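A court is a place where people go when they can't settle a problem on their own. Some courts deal with crimes. Others deal with arguments between people, and that kind of case is called a civil case or a lawsuit.

Say Mateja lends her neighbor Neville $419 to fix his fence, and Neville never pays it back. Mateja can ask a court to decide. She is the plaintiff, the person who starts the case. Neville is the defendant, the person who has to answer it.

## What happens first

Mateja fills out a form called a complaint. It says what she thinks happened and what she wants. She pays a fee of $50 to file it, and a copy goes to Neville. A complaint tells only one side of the story. When you read in the news that someone "alleges" something, it means they say it happened but a court hasn't decided yet.

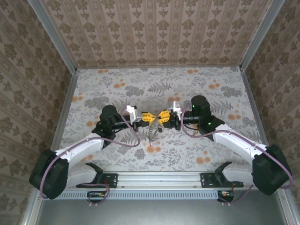 *Reading time: 2 minutes*

Neville then gets time to write back. His reply is called an answer. He might say he did pay, or that the money was a gift.

## Who decides?

Many cases end before a trial. The two sides talk and agree on something, such as Neville paying $70 a month until the debt is gone. An agreement like this is called a settlement.

If they can't agree, a judge listens to both of them. In small cases there is usually no jury. Mateja might bring text messages, and Neville might bring a witness. These are kinds of evidence.

## Does the loser go to jail?

No. A lawsuit about a loan isn't about a crime. If Mateja wins, the judge can order Neville to pay. If Neville wins, he owes nothing.

## Words to know

- **Plaintiff:** the person who starts a lawsuit
- **Defendant:** the person being sued
- **Evidence:** things that help show what happened
- **Settlement:** an agreement that ends the case

Written by Setareh Arabzadeh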